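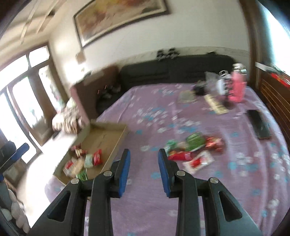
## Re: [leltside-records] Standing at the Hunness inquiry, and the July deadline

On Mar 12, 2020, Jasper Segers wrote:

> Two things I couldn't find in the procedure note. First, does a family that signed the original petition have standing automatically, or does each household have to apply again? Second, the note says statements over 600 words need a summary. Is that per statement or per household?
>
> Also, has anyone had a reply from the Garrido solicitors about the missing duty logs?
>
> Jasper

Taking these in order.

Standing is not automatic. The petition carried 63 names and was accepted as evidence of public concern, but paragraph 2 of the note treats it as a single document with one correspondent. Each household that wants to put questions through counsel has to apply in its own name. Households that only want to submit a statement do not need standing and can ignore Form B.

The 600-word limit is per statement. If three people in one house each send 500 words, no summary is required. Annexes do not count towards the limit, provided they existed before the inquiry was announced. Letters written to the police authority at the time are annexes. A letter written to the inquiry last month is a statement, whatever heading is put on it.

On the logs: Szu-yu Man had an acknowledgement from Garrido but no substantive answer. The request covers the custody desk and the front gate. The front gate logs were transferred with the Vosteck deposit and should be among the roughly 170 items listed in the second schedule, though the schedule gives box titles only. The custody desk logs are not listed anywhere. Szu-yu has asked for a written statement of when they were last seen and by which office. If that isn't supplied, counsel can ask for a direction to produce.

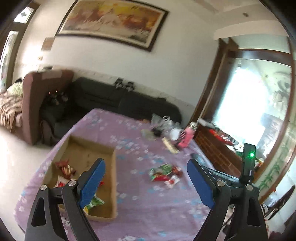

**Leltside Families Group – Records and Submissions Team**

Some corrections to the draft timetable that Liesbeth Bakker sent round:

- Applications for standing close at noon on the first working day of July, not at midnight.
- Replies to the terms of reference have already closed. Please stop using that template.
- Witnesses who want screening or a cipher must say so on Form B, section 4. It can't be added afterwards without leave of the chair.
- Travel claims go to the inquiry secretariat. We have no budget for them.

Anouk Schouten is keeping the index of statements. Send her a copy as a PDF with the surname first in the file name. Originals stay with the person who wrote them – please do not post them to us.

One point is still open. The note refers to "immediate family" without defining it, and two of the applications so far are from nephews. I have written to the secretariat for a ruling and will forward the reply to the list when it arrives. Until then, nephews, nieces and grandchildren should apply as normal and state the relationship in full.

Yolanda Ospina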